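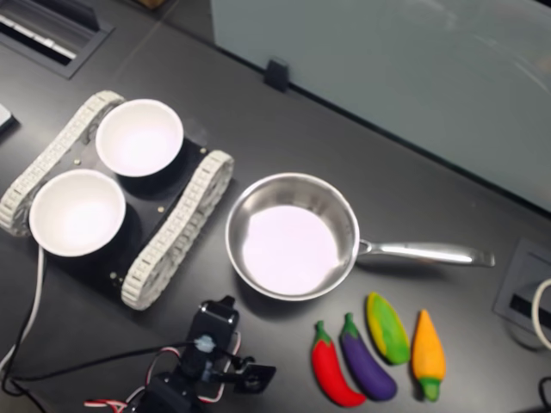
# Questions people keep asking about the Kumsa result

Kumsa is a method for teaching a small arm to do tabletop chores from recorded demonstrations. The claim that travels with it is that it needs far fewer demonstrations than the usual approach. I run the repeat study at Skekport with Despina Hoxha, and I've answered the same emails often enough that a page seemed easier. I am not a fan of the method, and I am not out to sink it either. Read accordingly.

## What is the task?

Toy vegetables start on a black table. The arm has to pick up the one that was asked for and put it in either the saucepan or one of the two white bowls. The bowls ride on a tracked vehicle, and in half the conditions the vehicle is parked somewhere the arm never saw in training. It does not drive during a trial. People hear "mobile" and picture a chase, so please don't.

## How many demonstrations does Kumsa need?

The write-up says 26 per task. We used 26 as well, recorded by two operators. What the headline leaves out is that the method also starts from a pretrained model, and that model has already seen a great deal of picking and placing. Calling this "learning from 26 demonstrations" is a bit like saying I learned Portuguese in a weekend when I already spoke Spanish. The number is correct. It answers a narrower question than most readers think it does.

## Did you get the same success rate?

No. With the vehicle parked where it was in the demonstrations, we came close enough that I wouldn't argue. With the vehicle moved, our version finished 38 percent of the trials. I'm leaving the original figure off this page, partly because their way of scoring and ours don't match (see below) and partly because I've watched people put the two numbers side by side on a slide and stop reading.

## Could you have simply done it wrong?

Yes. Benedito Nogueira went through our training setup line by line and found a bad setting in the camera calibration. We fixed it and ran everything again, and the 38 is from after the fix. There may be other mistakes. The settings we used are in the repository, including the ones I think are silly but copied because the authors used them.

## Why does moving the bowls hurt so much?

My best guess is that the policy learns where to go more than what to look for. When the vehicle is moved, a typical failure is a clean grasp followed by a confident trip to the old bowl position, where the vegetable gets dropped on bare table. I say "guess" because we haven't run the test that would settle it. That would mean blanking out the bowls in the camera image and seeing whether the arm goes to the same place anyway. Despina has it on her list for August.

The authors' explanation is different. They think the pale rims under strong light confuse the vision part. That's possible, and it would be easy to check with colored bowls. As far as I know, it hasn't been checked.

## Do the results differ by object?

They do, and this is the part of the study I trust the least. The carrot and the red pepper did better than the eggplant. It's tempting to say the eggplant is harder because it's a deep purple thing on a black table. It's also fatter at one end, and the gripper approaches it from the same side every time. Color and shape change together here, and a set of toys this small can't pull them apart. If somebody quotes our study as showing that dark objects are harder, they are quoting something we didn't show.

## Why a saucepan?

It was in the original task. A saucepan is an easy target in one way (it's deep, so things stay in) and an awkward one in another, because the handle sticks out into the space where the arm wants to travel. We kept the handle pointing in the same general direction across trials. The original write-up doesn't say what they did about the handle at all, and I'd like to know.

## What counts as a success?

In our study:

- the requested vegetable ends up inside the requested container
- it's still there when the arm has gone back to rest
- the arm gets 2 attempts at the grasp, and then the trial is over

A vegetable balanced on a rim is a failure. So is the right vegetable in the wrong bowl. The original scoring gives part credit for a good grasp, and I think that accounts for a fair share of the gap between us. How large a share, I can't say without their raw logs. We've asked for them.

## Is the bimanual version any better?

We haven't tested it. Our work used one arm. There's a demo video going around from Rekach, and it looks great, as demo videos do. I'd want to know how many takes were recorded before I had an opinion.

## Doesn't the Joltavach benchmark already confirm the method?

It confirms that the method does well on the Joltavach benchmark, where the containers stay put. That agrees with our own results when the vehicle wasn't moved. It has nothing to say about the moved case, and the moved case is the one the abstract leans on.

## Is the hardware to blame?

Some of it might be. These are hobby-grade motors, and they warm up over a long session. We shuffled the order of conditions so that any drift would be spread across all of them. A better arm would probably lift every number a little. I don't see how it would stop the arm from visiting a bowl that has been moved – that error is much too large to be play in a joint.

## Should I use Kumsa for my project?

If your containers never move and you'd like to spend an afternoon collecting demonstrations instead of a month, sure, try it. Training was painless and the code ran the first time, and I can't say that about most things I've tried to repeat. If your containers do move, collect demonstrations with them in different places and compare against a plain baseline trained on the same data. Please publish the baseline even if it wins.

## Can I get your data?

Yes, both the demonstrations and the trial logs, failures included. Write to Despina and tell her which camera views you need, as the full set is large. She sends links out on Thursday.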